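Patching day at Selden: cables, ports and labels

Gallery | 21/10/2025 | Text by Benvinda Amaral

The network cabling at Selden was redone in September, and the last of the patching was finished this month. The old cables had been added one at a time over many years, in whatever length and color was in the drawer. Some went nowhere. When a desk lost its connection, the usual way to find the right cable was to pull gently at one end while a second person watched the other.

This page has pictures of the patching and the notes that go with them. The notes are longer than on our other gallery pages. Several people in the Wundness office asked how the work was done and what the new port list looks like, and they are due for the same job next.

The cables

All the new patch cables for the desk connections are blue. Hefin Foulkes ordered 102 of them in one batch, in three lengths. We had counted 61 connections that were really in use, so there is a good supply left over for new desks and for replacements. The spares are in the gray cabinet in the hallway, second shelf, sorted by length.

Hefin wanted a different color for each floor. Laurinda Barreto wanted one color and good labels. We went with one color. Cables get borrowed and moved, and after a year the colors would have stopped meaning anything.

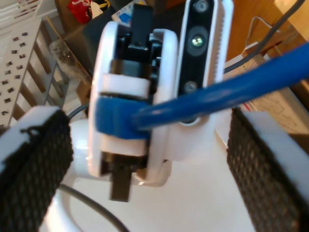
Blue cable running down to a flat blue strap.

Straps and ties

We used soft straps wherever we could. Plastic zip ties were all over the old installation, and a few had been pulled so tight that the cable jacket was dented under them. Those cables went into the recycling bin along with the ones that had broken clips. A strap can be opened and closed again when a cable has to be added to the bundle, and it doesn't leave sharp cut ends to scratch your wrist on.

Put the strap on loosely first, sort the cables so they lie side by side, then close it. Leave enough slack at the plug end for the cable to be moved one or two ports over. Trinidad Acuña redid one bundle twice before the slack came out right, and the second time she did it with everything unplugged, which was much faster.

Taking out the old ones

This was the slow part. The order we settled on was:

Write down which port each cable is in.
Label both ends of the cable.
Check the link light.
Unplug both ends.
Take the cable out by the shorter side of the bundle.

We skipped the labels on the first few and regretted it. A cable that has been unplugged at both ends and is still stuck in the middle of a bundle looks the same as all the others.

There were 8 cables with no far end that we could find. They ran up into the ceiling and stopped somewhere above the old meeting room. Hefin cut them back and capped them, and they are marked on the floor plan with a small cross. If the ceiling is ever opened for the lights, they can come out then.

Ports and numbers

The old port list was a spreadsheet that three people had copies of, all a little different. The new one is kept in Dronine, with one entry for each port and one for each wall socket. Hacer Uysal typed it in while the rest of us read the numbers out to her. Anyone can look at it. Please ask her before you change something.

Numbers on the list are written exactly as they are printed on the equipment, letter included. If the print says 23F, the entry says 23F, without a space or a dash. We had both in the old spreadsheet, and searching for one did not find the other.

It helps to know that the printing can run sideways, so you may have to tilt your head to read it. Read the number before you pick up the plug. With a cable already in your hand it is easy to cover the label you are trying to read.

Blue cable and blue switch panel, with 23F printed on the panel in white:

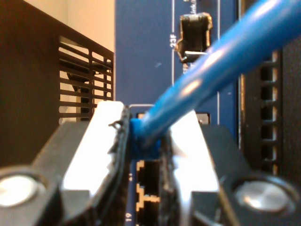

Hold the plug by its body and line it up with the port before you push. It should go in straight, without force, and it should click. If it doesn't click, take it out and look at the clip. A plug with a broken clip can work for weeks and then slip out when the cabinet door is closed, and we found a couple like that in the old setup. Pulling on the cable to test it is fine as long as the pull is light.

Plugs with a molded boot are a bit harder to get out again in a crowded row. Squeeze the boot near the clip and wait for it to give. Trinidad used the flat end of a plastic pen cap for the tight ones. Please don't use a screwdriver.

After each row we went back to the desks and checked that the right sockets had come up. Two pairs had been swapped, both on the same row, and both by me.

Cost and leftovers

The whole job, including cables, straps, labels and the new shelf, came in under the 2,000 we had set aside. Laurinda has the receipts. The largest single item was the label printer from Kolev, and it is kept in the front office so that everyone can use it. Its tape cartridges are in the same drawer as the staples.

Working lengths of old cable are in a box by the back door. Take what you need. Anything still in the box at the end of the month goes to recycling.

Still to do

The wall sockets in the small kitchen need new number plates.
The printed copy of the port list has to go up inside the cabinet door.
Hacer is checking the entries for the upper floor against the floor plan.
The Wundness office needs a count of its connections before anything is ordered.

Questions about the list go to Hacer, and questions about spare cables to Hefin.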